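Springtails in basement utility room, moisture or entry problem?
Pest ID and Control > Household invaders 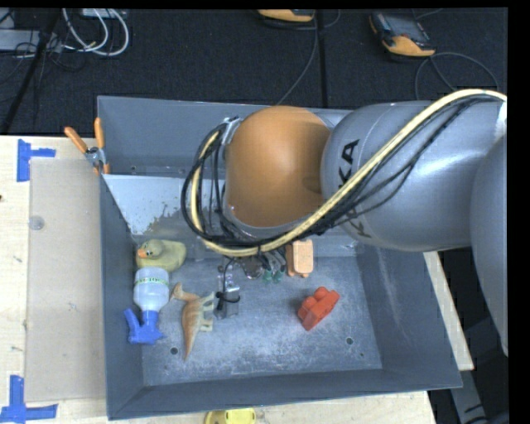
Gray bin on the tabletop, metal floor scuffed.

ONinh
Posted 30 May 2022

Tiny gray jumpers along the base of the north wall in a slab-level utility room. They show up overnight on sticky cards, 133 on one card over 4 nights. No wings, no bites, no damage to stored paper. Under a hand lens I can see the forked tail, so I am confident on springtails and have ruled out fleas. Relative humidity at the floor reads high, but I don't trust the meter. Do I treat the perimeter or chase the moisture first?

S_Poduval
Moisture first. Springtails dry out quickly and feed mostly on mold and decaying matter. Tape a square of plastic sheet to the slab for 2 days. Water under the plastic means vapor is coming up through the concrete. Water on top means the room air is condensing on a cold floor. The fixes are different.

nkrishnan
Disagree on the order. If there is mulch against that north wall, the population is outside and the room only collects strays. You can run a dehumidifier all summer and still get them after every rain. Pull the mulch back from the foundation and look at the sill before buying anything.

ONinh
There is mulch, up to the bottom course of siding. Also a downspout that ends at the corner.

nkrishnan
Then start there. Extend the downspout and leave a strip of bare gravel next to the wall.

Balakrishnan L.
Both can be true. I had the same thing in July in a house with dry soil outside, and the source was the floor drain. The trap had lost its water and there was slime on the pipe wall. Put a card sticky side down over half of the drain overnight.

S_Poduval
Good point on the drain. I still would not spray. A residual on the baseboard kills what crosses it and does nothing to the breeding site.

IkhsanS
A perimeter spray outside does have some value as a stopgap. I use it on rentals where the owner will not regrade.

S_Poduval
As a stopgap, fine. On wet mulch it breaks down fast, and most of the insects are below the surface where it doesn't reach.

ONinh
Update. Plastic square was dry on both sides. Drain card caught 2. Card by the sill plate caught too many to count, all within a hand's width of a gap where the gas line enters. Mulch is pulled back and I will seal the gap this week.

nkrishnan
Let the area dry before you seal it. Leave the cards in place and compare.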